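Softić carry-out bags, 79 to a pack, bought in May from Hendmont.

I use these for small trash cans and for sending leftovers home with family. The plastic is thin, so don't expect much from a single bag with cans or jars in it. I double them for anything heavy. For bread, clothes or takeout boxes, one is fine. 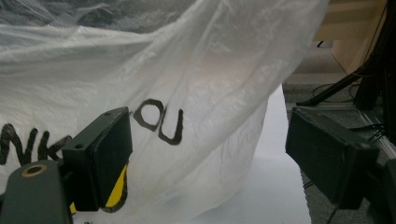
*White bag with bold black lettering and a yellow printed patch.*

They crumple down small - I keep a wad of them in a drawer - but they don't fold neatly and they slide around. The Binon ones I had before were stiffer and stacked better, though the handles tore more often. I've had two handles go on these so far.

Hendmont also sells a case of 3,000, far more than a house needs. The pack is the one to get.

Four stars. I'd buy them again at the same price.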